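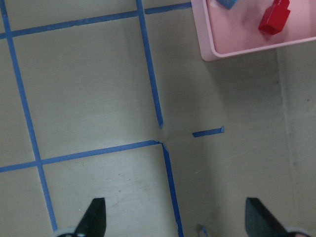

Bangate Tenants' Rights Group | Members' News

I'm off the police complaints board as of 04/05/2013, and yes, I jumped! Si-eun Do and I had asked for 14 files on the Seol Street arrests. We got six, half of them blacked out (one was just a cover sheet). 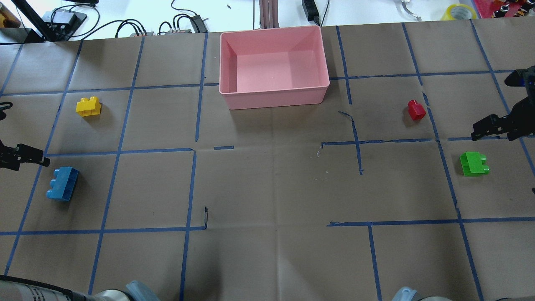
So I wrote my letter that night and Chang-ho So carried it over to the clerk for me. Thank you to the 145 of you who signed ours asking for open hearings. The board says it will look at the rules again in August. I'd like to walk in with 3,000 names, so please take a sheet home and bother your neighbors!

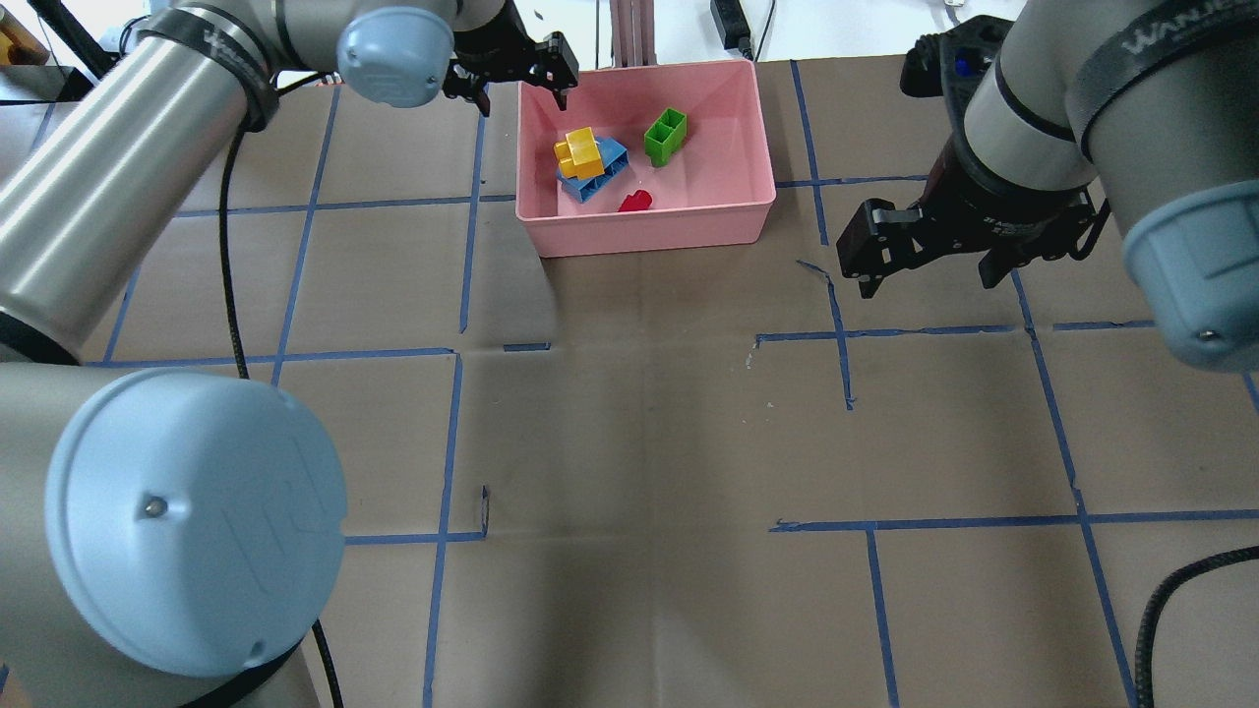 Blocks in the pink bin.

Sheets go back to Si-eun, or under my door.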